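About Skjelbred

Skjelbred supplies tableware and small kitchen goods to child care centers, school cafeterias and rehabilitation clinics. The company was started in Kirville by Britt-Marie Bråten, who had spent several years purchasing for a regional hospital kitchen. The office and the warehouse share one building on the east side of town.

The current catalog lists 61 items in 6 groups: bowls, plates, cups, utensils, table linens and accessories. Minimum order is one carton. Warehouse stock is held at 2,000 pieces for each bowl size and 1,000 for each utensil -- specialty handles are made to order and ship separately.

Product selection is handled by Chaiwat Chareonsuk. Items are reviewed as place settings as well as singly, so that a bowl, a utensil and the cloth under them can be ordered together. Rim shape, handle diameter and grip texture are recorded on the data sheet for each item. 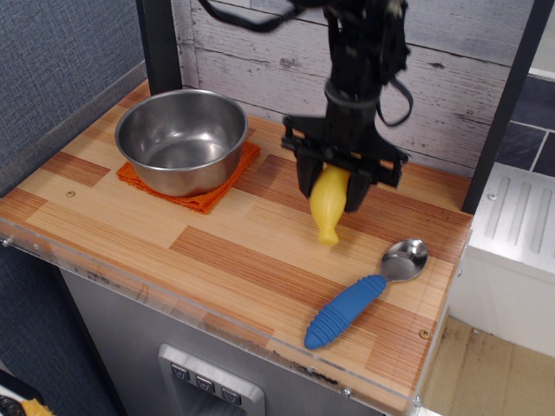
Stainless steel bowl on a folded orange cloth, with a ribbed blue-handled spoon.

Utensils in the Komard line have thick handles intended for users with limited grip strength. Bowls in the Mostidach line have rolled rims and nest for storage. Care instructions are printed on the carton and repeated on the packing slip. Cloths are sold by the dozen and should be washed separately before first use.

Replacement pieces can be ordered for any item in the current catalog. Discontinued items are listed on the spare parts sheet until stock runs out. The catalog is revised every August, and prices hold until the next revision.

Orders received before 2 p.m. leave the warehouse the same working day. Customers may also collect from the loading door at the rear of the building -- please have the order number ready.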